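Fusteo aposta em robôs que aprendem a dobrar roupa, mas os números ainda são curtos

25/09/2024

A Fusteo anunciou que vai alargar o projeto Firkunard, em que operadores comandam à distância dois braços robóticos para lhes mostrar como se dobra roupa. A empresa diz ter gravado 4000 demonstrações desde julho e promete um sistema autónomo para lavandarias industriais. Prazo, para já, não deu.

Cada demonstração consiste numa pessoa a dobrar uma peça por controlo remoto, do princípio ao fim, enquanto os movimentos ficam registados. É com esse material que o robô é treinado.

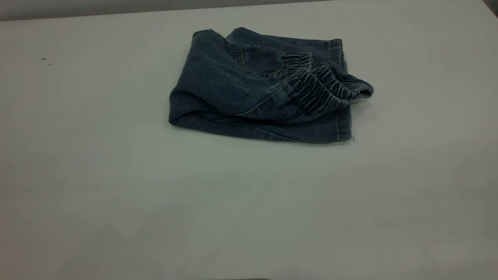
Calças de ganga com cintura elástica, uma das peças usadas no projeto Firkunard. Foto: Fusteo

O que falta saber é quanto disto funciona sem ninguém aos comandos. A Fusteo fala em 161 ensaios autónomos – e não divulga quantos correram bem. «Uma coisa é repetir uma peça sozinha numa mesa, outra é um cesto cheio ao fim do turno», afirma Ayten Kaplan, consultora de lavandarias industriais.

Hüsnü Kaplan, responsável técnico do projeto, responde que os resultados serão publicados «quando estiverem completos». A Grernine, apontada como primeira cliente, não quis comentar.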